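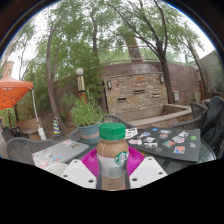 So the letter came from Rosen, and I have read it three times now, once standing up in the kitchen and twice with a highlighter. For anyone new, I own 160 shares in Kikico, which I got when my old employer was swallowed up, and which I have mostly ignored except when the dividend shows up and pays for a nice dinner.

Well, they want to split it in two! The packaging side would become its own listed company called Jonis, and everybody holding the old stock would get shares in the new one. At least that is how I read it. The booklet that goes with the letter is the size of a church cookbook and I lost the thread somewhere in the tax section.

I called my friend Leidy Londoño, who did the books for a trucking outfit for years and isn't scared of a footnote. Her first question was where the debt goes. I hadn't even thought about the debt! We found it (back of the booklet, small table, naturally) and most of it travels with Jonis. Leidy made a noise. Her brother Percy got on the line and said spin-offs always do fine if you leave them alone, and the two of them argued about that for a good while and forgot I was there. 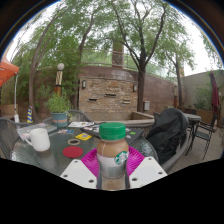

What bugs me is the odd lots. Under the terms you get one new share for every two you hold, so I'd end up with a little pile of Jonis that costs more to sell than I'd like - my broker still charges a flat fee and I've been too lazy to move. Anyone with fewer than 100 shares gets offered cash instead, which sounds tidy, but the price is set by an average over days they haven't picked yet. Gladys Urrego from my old department is in that group and she is not amused. She has written to Witkowska, the firm handling the paperwork, and got back a very polite email telling her to read the booklet.

The vote is in September. I can mail in the card or go in person, and I'm tempted to go, partly to hear Brigitta Gisler explain it. She's been chair since before the merger and she does answer questions properly, even the rambling ones. I went once, years ago, and a man talked about parking for ages and she wrote it all down.

Right now I'm leaning yes on the split and grumpy about the debt. If any of you have held a small piece of a spin-off, did you keep it or sell the first chance you got? Leave me a comment. I still have to find the voting card, which was in the envelope yesterday and isn't in it now.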